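Le club de robotique de Chisholm passe l'éponge

Mercredi 18 juin 2025

J'arrive en avance et je me trompe de porte. La première donne sur la chaufferie, la deuxième sur un cours de chorale (pardon encore), et la troisième enfin sur le local du club de robotique de Chisholm, où Zachary Cloutier est à genoux sous une table et cherche une vis. « Elle a roulé par là, dit-il sans lever la tête. Vous pouvez vous asseoir, mais pas sur le tabouret bleu, il bascule. »

Je reste debout. Ça me permet de regarder partout, et il y a de quoi : des câbles, des bouts de plastique imprimé, un tableau blanc couvert de flèches, et une boîte à lunch qui sert visiblement de tiroir à roulements à billes. Le club compte neuf membres. Ce soir j'en rencontre trois, plus leur enseignante, Roswitha Danzer, qui leur prête la salle, les encadre et leur rappelle de manger.

Le projet s'appelle Zarkard. C'est une pince à deux doigts que l'on tient à la main, avec une caméra dessus, et qui sert à montrer des gestes de maison à un futur bras robotisé. L'équipe l'inscrit à la rencontre Orutetti, le concours étudiant qui se tient en septembre à Kemden. Le thème de l'année : les corvées. J'ai ri en lisant le règlement. Kalkidan Woldemariam, elle, n'a pas ri du tout.

« Moi, je voulais faire un robot qui joue au ping-pong, me dit-elle. On a voté, j'ai perdu. Et puis j'ai commencé à regarder comment ma mère essuie un comptoir et je me suis dit, attends, c'est compliqué, ce truc ! Elle change de pression tout le temps. Elle contourne le grille-pain sans y penser. Essaie d'expliquer ça à une machine. »

Kalkidan s'occupe des prises, au sens de prendre un objet. Elle en parle vite, avec les mains, et je dois lui demander deux fois de ralentir. Elle tient un cahier où chaque objet a sa page, avec une note sur cinq et des commentaires parfois très sévères. Le torchon a eu une mauvaise note. La cuillère, une bonne. L'éponge à récurer a droit à une double page.

« L'éponge, c'est ma préférée parce qu'elle a une poignée. Tu vois la crête, sur le dessus ? Les doigts se mettent de chaque côté et ça suit la forme. Sans poignée, tu écrases la mousse et tu ne sais plus ce que tu tiens. »

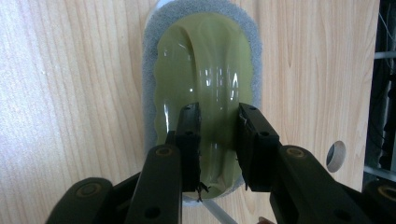

La pince Zarkard serrée sur la poignée verte de l'éponge à récurer.

Je demande à essayer. Elle me tend la pince avec une petite hésitation que je comprends très bien (je suis connue pour casser des choses). Première surprise, je serre beaucoup trop fort. Deuxième surprise, on se met vite à regarder les doigts de la pince comme si c'étaient les siens. J'attrape l'éponge au troisième essai, je la traîne sur quelques centimètres, je suis ridiculement fière.

« Pas mal, dit Jaxon Sawatzky depuis l'autre bout du local. On ne va pas la garder, celle-là, mais pas mal. »

Jaxon trie les enregistrements. Ils en ont 700 jusqu'ici, et il les a tous regardés, ce qui me semble tenir de l'exploit ou de la punition. Il me montre sa méthode : il accélère, il s'arrête dès que quelque chose accroche, il note. Un geste trop brusque, il jette. Un geste où l'on hésite, il garde parfois, et là-dessus ils ne sont pas d'accord.

« Kalkidan voudrait seulement les beaux gestes, m'explique-t-il. Moi je trouve que quand tu rates ta prise et que tu te reprends, c'est utile. Le robot va rater aussi ! Il faut bien qu'il ait vu quelqu'un s'en sortir. »

« Il faut surtout qu'il ne rate pas », lance Kalkidan.

J'ai l'impression que cette conversation dure depuis l'hiver. Roswitha Danzer confirme d'un hochement de tête. Elle enseigne la physique, elle n'avait jamais touché à la robotique avant de reprendre le club, et elle le dit sans aucune gêne. « Je leur pose des questions de débutante et ils sont obligés de me répondre clairement. Des fois, en cherchant la réponse, ils trouvent l'erreur. Des fois, c'est moi qui apprends quelque chose. Les deux me vont. »

Entre-temps, Zachary a retrouvé sa vis. Il sort de sous la table avec de la poussière plein les genoux et vient enfin me parler de mécanique. C'est lui qui a dessiné les doigts, et il en est à la version 4. La première cassait. La deuxième ne cassait pas, mais elle ne fermait pas droit. De la troisième, il préfère ne rien dire, et j'ai beau insister, je n'obtiens qu'un soupir.

« Mon oncle Lorne est machiniste. Je lui ai apporté la version 2 un dimanche, il l'a tournée dans tous les sens et il m'a dit : tes pivots, ils ont du jeu. Juste ça. Après il est retourné à son barbecue. J'ai passé la semaine sur les pivots. »

J'ai appelé Lorne Cloutier le lendemain pour vérifier. Il se souvient du barbecue, un peu moins des pivots. « Il pose de bonnes questions, le petit, m'a-t-il dit. Il m'a emprunté un jeu de tarauds aussi, vous lui direz que je l'attends toujours. » Message transmis, Zachary.

Ce qui les occupe maintenant, c'est le tissu. Au concours, l'une des épreuves consiste à ramasser un linge et à le déposer ailleurs, et le tissu, ça ne se laisse pas faire. Une éponge garde sa forme, un linge en change chaque fois qu'on le touche. Kalkidan me raconte qu'elle a essayé de le prendre par un coin, par le milieu, en le poussant d'abord pour faire un pli. Le pli a ses faveurs en ce moment. On approche les doigts grands ouverts, on descend jusqu'au bois, on referme doucement.

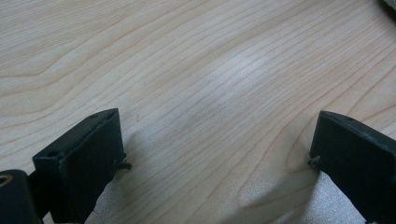 Le plus dur, d'après elle, c'est de savoir jusqu'où descendre. Trop haut, on pince de l'air. Trop bas, on frotte la table et les doigts s'usent. Zachary grimace quand elle dit ça, c'est lui qui les réimprime. Il pense à mettre un bout de caoutchouc aux extrémités pour la suite, Jaxon est contre : il faudrait refaire une partie des enregistrements, et il a ses examens.

Je leur demande s'ils pensent gagner. Grand silence, puis tout le monde parle en même temps. Ce que j'attrape au vol : il y a une équipe très forte à Kemden, elle joue à domicile, son bras sait déjà plier une serviette, et ce n'est pas juste. Jaxon est le seul à donner un pronostic. « Troisièmes, dit-il. Je signe tout de suite pour troisièmes. » Kalkidan le regarde comme s'il venait de renverser son café sur le cahier.

Et après ? Zachary part étudier le génie mécanique, Kalkidan hésite encore entre l'informatique et l'ergothérapie (elle voit très bien le lien entre les deux et me l'explique pendant dix bonnes minutes, j'en ressors convaincue). Jaxon a encore une année à faire ici. Il hérite donc du local, de la boîte à roulements et, si j'ai bien compris, du tabouret bleu.

Roswitha Danzer finit par taper dans ses mains, il est tard, la chorale d'à côté est partie depuis longtemps. Personne ne bouge. Kalkidan veut refaire une prise avec le linge, une seule, promis. Jaxon relance l'enregistrement. Je ramasse mon manteau et je sors, par la bonne porte cette fois.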